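Fruit at break time: what changes from August

Families at the Hjaltested site have been asking what is happening with the fruit scheme, so the main points are set out below.

Since April 2020 the scheme has been run from the Godik building, with deliveries coming in twice a week from Inard, the wholesaler on the ring road. It began with 49 children signed up and now has 110. The larger numbers mean the old way of ordering, where each class sent down its own list, no longer works well. From August there will be one order for everyone.

The choice will be smaller. Apples and bananas will be there every day, with pears when the price is reasonable. Grapes and berries are coming off the list — they cost the most and a lot of them went in the bin. Satsumas will return in the winter term.
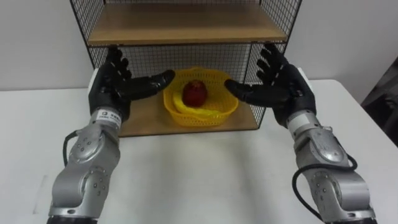 An apple and a banana in a yellow basket.

The charge stays at 2 kroner a day and is billed with lunches. If your child has a sibling on the scheme, the second place is half price, as before. Anyone who wants to leave needs to give 3 weeks' notice in writing, as the order with Inard is fixed that far ahead.

Children with an allergy to any fruit should have the blue form on file, even if they don't take part. Forms handed in at the old Stindanora office were not all passed on when it closed, so please check with us if yours went there.

Several parents asked whether fruit could be cut up for the youngest classes. Apples can be, on request. Bananas will be given out whole and staff will help with the peel.

Children may still bring their own fruit from home. Please put a name on the box, and leave out anything with nuts in it.

Fulvio Benedetti is taking sign-ups for the new term and has paper forms for those who don't want to use the website.

Contact the office | © Hjaltested Newsletter | Back to top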